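Masking tape pulling up the surface of brown paper, any fix?

Posted by Beathag Yule, Tramthorpe

I'm covering the tables for our craft day in March with brown kraft paper and marking each one into squares with tape, so that everybody has their own patch to work on. On the trial run I used ordinary masking tape from the shed. When I peeled a strip off to move it, the top layer of the paper came with it and left a furry line. Is there a tape that will hold for a day and still lift? The paper is a 100 m roll from Ogilvie, the lighter weight. I don't want to rule the lines in pencil as they don't show up well enough.

3 replies

Prenberg
Wrong tape. Get the low-tack sort decorators use.

Euan Nisbet
Low-tack will help but it won't cure it completely. Kraft paper has a loose surface and the cheaper rolls are worse. A few things that have worked for me:

Press the tape down with a fingertip only. If you rub it flat with a ruler it grips much harder.

Stick each strip to your sleeve or a clean tea towel once before it goes on the paper. This takes the edge off the glue.

Peel slowly, folding the tape back almost flat on itself. Pulling straight up is what lifts the fibres.

Don't leave it down overnight if you can help it, and keep it away from radiators.

For the layout, run all the long lines first from one end of the table to the other, then the cross lines over the top. Mark the spacing on both edges with a pencil tick. Blue tape on brown paper shows up well from across a room, and you can see where a strip has wandered.

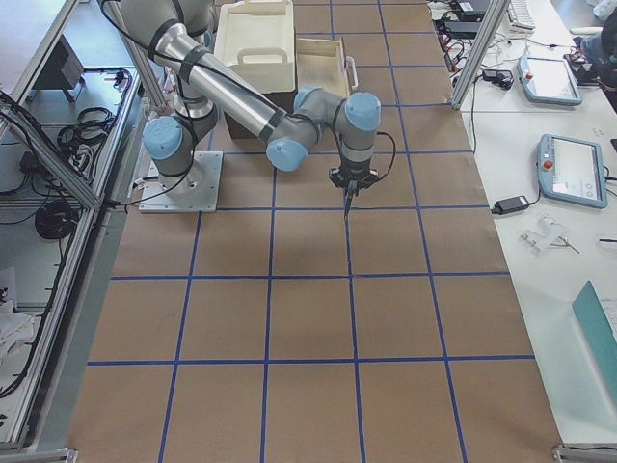 Beathag asked afterwards whether the crossings would be a nuisance to peel, with two layers of tape there. They're fine if you take the top strips off first, in the reverse order to laying them.

Drenex
I gave up on tape and used chalk and a long straight edge. It smudges on sleeves, so not much good for children. If you do stay with tape, buy it all at once. Two rolls I had from different shops were different widths and the squares came out uneven.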